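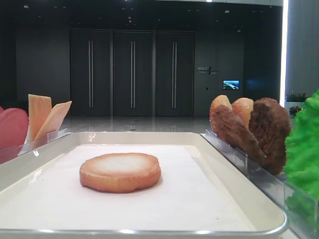 Fasting means choosing not to eat for a while, and people have been doing it for religious reasons for thousands of years. Some Muslims, Jews, Christians, Hindus and Buddhists fast, and so do people in many smaller faiths. Picture one round bun, or maybe it's a fat cookie, sitting by itself on a sheet of white paper in a white tray. Now picture leaving it there until the sun goes down. Could you do it? And if you could, would it make you a better person? Lots of books for kids say yes right away. I think we should slow down and check.

Home Stories Ask a Question Grown-ups Contact

What do people do when they fast?

It depends on who you ask. During Ramadan, many Muslims don't eat or drink from dawn until sunset. On Yom Kippur, many Jewish adults go without food and water for over 24 hours. Lots of Christians give something up for the 40 days of Lent, but that might be meat, or candy, or video games. Many Buddhist monks and nuns don't eat after noon. These are very different things, and one word gets used for all of them. When somebody tells you "all religions fast," ask which people, and what they mean by it.

Does it work?

Work at what? Some people say fasting helps them pray. Some say it reminds them of people who are hungry. Those are feelings, and you can't measure a feeling with a ruler. That doesn't make the feelings fake. It does mean you should be careful when a website tells you that fasting "cleans your body." Your liver and kidneys do that job already, and they do it on days when you have pancakes.

I asked two people who have tried it. Refilwe Adams is 93 and has fasted before Easter since she was a girl. She told me that for the first 12 years she mostly thought about bread. "Later I thought about other things," she said — but she wouldn't tell me what they were. Lwazi Pretorius tried a one-day fast with his temple group and got a headache and a bad temper. He still thinks it was worth doing. I'm not sure I do.

Do kids have to?

In most religions, no. Young children, sick people and women who are expecting a baby are usually excused. Some families let kids try a small version, like skipping dessert for 3 days. If you want to try anything like that, talk to a parent first, and don't skip meals or water on your own.

What if my friend is fasting?

You can ask about it. Most people don't mind a real question. You don't have to agree with your friend's answer, and you don't have to hide your lunch unless they ask you to.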